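4. Sorting on the bed: how small items are put away in shared and single rooms

4.1 Background to the section

The preceding section dealt with kitchens, where most objects already have a fixed place and tidying is largely a matter of returning them to it. Bedrooms are different. Many of the small things found in a bedroom have no fixed place at all. They come in from the bathroom, the desk, a coat pocket or a shopping bag, and they stay where they were last put down until somebody decides to deal with them. In the Surside interviews this group of objects was usually called "bits" or "the small stuff", and we use the term small items for it here.

By small items we mean anything that can be picked up with one hand and that does not belong to a set kept together, such as cutlery or bedding. Tubes of cream, pens, rolls of tape, small boxes and wrapped items all fall under this heading. Clothing does not, although it is often present on the same surface and has to be moved or worked around.

The household diaries contain 1703 entries in which small items are mentioned. The entries were coded by the first author and checked by Ehsan Hayat, who also drew up the list of surfaces used below. Entries that named more than one surface were coded under the surface where the sorting was done, which was not always the one where the items were found.

4.2 Why the bed is used

We had expected desks and tables to be the main sorting surfaces, as they were in the Plornska pilot. In the bedroom entries the bed came first by a clear margin. The reasons people gave were practical. The bed is the largest flat area in the room, it is at a height that suits sitting or kneeling, and things dropped on it do not break or roll under furniture. Several people added that a desk would have to be cleared before it could be used, and that clearing the desk was itself the job they were putting off.

There is also the matter of time. A desk can hold a half-sorted pile for weeks. A bed has to be cleared by night, and people knew this when they chose it. One participant wrote that she tipped the drawer out on the bed "so I would have to finish it". Others admitted that the pile was simply moved to the floor at bedtime and back again the next day - a pattern that appears in the diaries often enough that we gave it its own code (B4, deferred).

The soft surface has drawbacks. Round objects settle into dips in the blanket and end up touching each other, so that groups laid out separately run together. Thin objects such as pens slide under folds. A printed blanket makes this worse, and two participants switched to a plain sheet after losing sight of things. Bulky textiles take up room as well. Where a quilt or jacket is already on the bed it is normally pushed to the far side or the foot and left there, and it is rarely hung up or folded before the sorting starts.

4.3 The container

Nearly all bed sorting ends with a container of some sort. We distinguish three ways of using it. In the first, the container stands upright beside the items and things are dropped in from above. In the second, it is laid on its side with the opening toward the person, and things are pushed or placed in along the bottom. In the third, the container is brought only at the end, when the groups are already formed.

Upright use is the quickest but gives the least order. Whatever goes in first is covered by what follows, and small flat boxes tend to end up at the bottom under tubes. Participants who used this method reported more searching afterward, and some had gone back to emptying the whole bin whenever one thing was needed.

Laying the bin on its side is slower. Its advantage is that each item stays in view and can be given a position, much as on a shelf. Boxes are usually placed first, as they do not roll and can be used to hold the tubes apart. Clear plastic bins were preferred for this, since the contents can be checked from any side. The difficulty comes when the bin is turned upright again and everything moves. Hunel, in the study of workshop drawers, describes the same problem and suggests filling the gaps with cloth. None of our participants did so, but a few kept the bin on its side permanently, on a shelf or a windowsill.

Figure 6. Small items and a clear plastic bin on a bed.
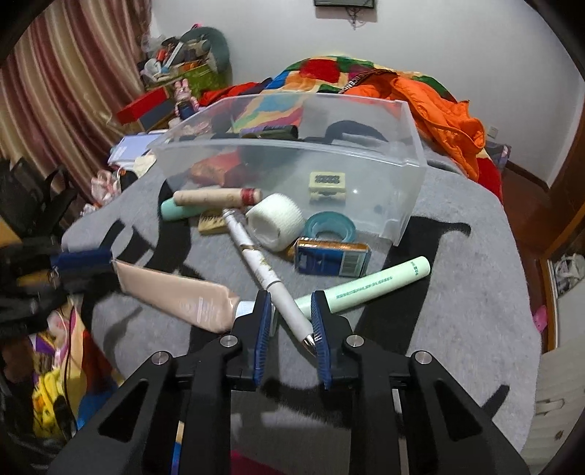
Items of the same shape are often grouped even when their uses differ. A tube of cream and a long cylindrical pack will be put side by side because they lie well together, while the tape goes elsewhere with other round things. Böttcher calls this sorting by form and treats it as an early stage that is later corrected. Our diaries do not support the second part of that claim. Once items had been grouped by form and put in a bin, they generally stayed that way, and people learned to look for them there.

Pens are an exception. They were handled separately in most entries and were often the last thing to be put away. A pen may belong on the desk, in a bag or in the bin, and people seemed to hold back on the decision until the rest was done. When a pen did go into the bin it was laid along one side, or across the top of the other things, where it could be taken out again without moving anything.

4.4 Limits

The diaries were kept by the participants themselves and the level of detail varies a great deal. Some list every object by name, others say only "sorted bits on bed, one box". Of the 13 households that returned a diary for January, four left out the surface altogether, and these entries are not included in the comparison of surfaces. We also have little on what was thrown away. Discarding is mentioned mostly in passing, and the interview guide had no question on it.

The size of the bed was not recorded either. It seems likely that a single bed with a heaped quilt leaves too little room for more than one or two groups, and that this would favor filling the bin directly. Section 5 returns to this point with the floor plans from the second round of visits.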